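Cloltska House - Room Safety and Tidiness Check
Upstairs sitting room, carpet and storage
Checked: 21 April 2023
Next check: November

How I mark things: OK means leave it alone. WATCH means fine today, look again next time. DO means a job for the list at the bottom. Comments go under each item, and please do write comments! A column of OKs is no use to whoever has the clipboard next, and I love reading the old ones.

PART A - GETTING IN AND OUT

A1. Door opens fully and closes by itself - OK
Lovely smooth swing since the hinges were oiled. It used to groan so loudly you could hear it in the yard.

A2. Door width clear, at least 80 cm - OK
Measured with the door wide open, handle included.

A3. Route to the window clear of bags and leads - WATCH
Clear when I went through, but the long lamp lead had been run behind the armchair again and it does creep out. A couple of cable clips would sort it for good.

A4. Light switch reachable from the doorway - OK

PART B - FLOOR

B1. Carpet flat, no ripples or lifted edges - OK
I walked the whole room in socks, which is by far the best way to find a ripple. Very pleased with it. The stretch by the window that was re-laid in November has settled beautifully and I couldn't feel the join at all.
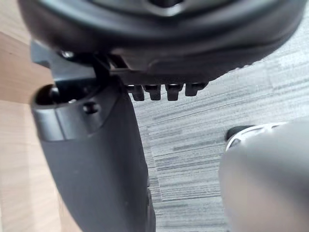
Item B1. Grey carpet, upstairs sitting room.

B2. Threshold strip firm at the door - DO
One end gives slightly under a heel. It needs a longer screw, a five-minute job. Until then, tape over the end so it can't catch a toe.

B3. Carpet clean, nothing sharp trodden in - OK
Ran the flat of the brush over it first, then a gloved hand along the skirting. One drawing pin! Well worth doing every time, especially as people sit on the floor in here for the story afternoons.

B4. No damp patches near the radiator - OK
Felt along the pipe and under the valve. All dry. The old Medve valve has outlasted everything else in the building and I'm rather fond of it.

PART C - WOODEN STORAGE

C1. Unit stands steady when pushed gently - OK
Push at shoulder height with one hand, then from the side. No rocking at all.

C2. Fixed to the wall - OK
Bracket tight, both screws snug. The key for the Vadar fixings is now on the hook inside the linen cupboard, so please put it back there. I spent longer looking for it than I did on the whole of Part B.

C3. Inside corners sound, joints closed, no splinters - OK
My favourite bit of the whole check. Run a fingertip down into each corner, then along the edges where hands go in and out. The pale wood is so nice to touch when it's looked after. If you do find a rough spot, a quick rub with fine paper along the grain is all it wants.

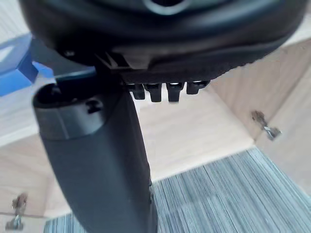

Item C3. Inside corner, light-coloured wood.

C4. Heavy things low down, light things high up - WATCH
Mostly good. The box of board games had gone back up to the top, and it weighs far more than you'd think. Moved it to the bottom and put a label on it.

C5. Nothing overhanging the front edges - OK

C6. Wiped out and dust free - OK
Barely damp cloth, then a dry one straight after. No spray polish in here, please. Last time it drifted on to the landing boards and they were like an ice rink.

PART D - EVERYTHING ELSE

D1. Window catches and limiter working - OK
Opened and shut both sashes twice. The limiter holds nicely.

D2. Plugs and sockets undamaged - OK
No cracks, no scorch marks, and no adaptors plugged into adaptors. Hooray!

D3. Smoke alarm tested - OK
Good and loud. Warn the people downstairs first, I forgot.

D4. Blind cord on its cleat - DO
The cleat is there but too low for comfort. Move it up so that small children can't reach the loop. The Predimov type with the deep hooks would be ideal, and there's a spare pair in the tool drawer.

JOBS FROM THIS CHECK

1. Longer screw in the threshold strip (B2). Tape it today.
2. Raise the blind cord cleat (D4). Before the next story afternoon, please.
3. Cable clips for the lamp lead (A3). When somebody is next at the shop.

General comment: what a good room this has become. The whole check took roughly 11 minutes less than last time, and most of that is down to people putting things back where they live. Thank you! File this sheet under 1071 in the blue binder, in front of the kitchen ones.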